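Come put groceries away with us (paid, part time)

Hi, I'm Levente. I run the small team at Drakham that's trying to answer a question my mother asks me on the phone every week: can the machines do the dishes yet? The short answer is no. The long answer is a job, and you might want it.

We're looking for 8 people to spend the winter doing ordinary chores at a table, over and over, with a gripper in each hand. Think sorting packets into trays, packing a lunch, clearing up after a pretend dinner, folding a dish towel, restocking a shop shelf. You do the chore, the grippers record how you did it, and our software people over in the Pesano group try to get a robot arm to do the same. Some days it picks up on things beautifully! Some days it shoves a bag of rice onto the floor and keeps on going like it nailed it.

People ask me what's so hard about putting a packet in a tray. Try it with two stiff fingers and no feeling in them. A cardboard box is easy, it has sides and it stays the shape it is. Soup base, sauce sachets, anything flat and shiny that slides — that's where the arm gives up. You and I pinch a corner, drag it to where we can get under it, maybe hold it steady with the other hand, and we don't even notice we've done three things. I want people who'll do those three things a few hundred times and stay patient about it.
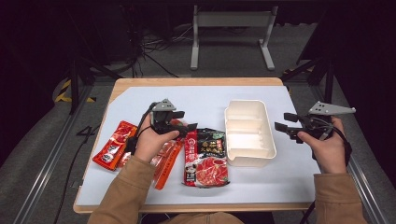

You don't need any background in robotics. The best person we had last season came from a supermarket night crew, and the second best used to pack school lunches. What I care about is whether your hands are steady, whether you can keep your mind on small stuff, and whether you'll tell me when a task makes no sense. (They sometimes make no sense. I write them late in the evening.)

What a shift looks like: you come in at 1:00, we go over the task list, and you work in short blocks with proper breaks in between. Each block is one chore. We move things around between tries so you're never doing the exact same setup, and if you fumble something, you just pick it up and carry on, because the fumbles are useful too. A shift is 3 hours at the table. I tried making it longer in the pilot and my own wrists told me to stop.

The grippers aren't heavy but you will feel them in your forearms the first week. If you have wrist or shoulder trouble please talk to me before you apply. We have a seated version of most tasks, so it's not an automatic no. Left-handed people very welcome, we're short on you.

Pay is hourly and you get paid for training, which takes 2 shifts. Travel is covered on the Zoubi bus line, and there's free parking behind the building if you drive. Lunch is on us, and there is coffee from a machine that does work, mostly.

Am I asking you to train your own replacement? I get that one a lot, and it's a fair thing to ask. My view, after years of this, is that we're a long way from a machine that can unpack a grocery bag in a kitchen it's never seen. Shop-floor picking may come sooner, in places where everything is boxed and always in the same spot. If that bothers you, come argue with me about it at the interview, I'd enjoy it.

We start in December. To apply, send a few lines about yourself and the most annoying household chore you know to the Hilta desk at Drakham, room 1014, or drop a note at reception. No resume needed. I read all of them myself and I'll write back either way.

Levente Balogh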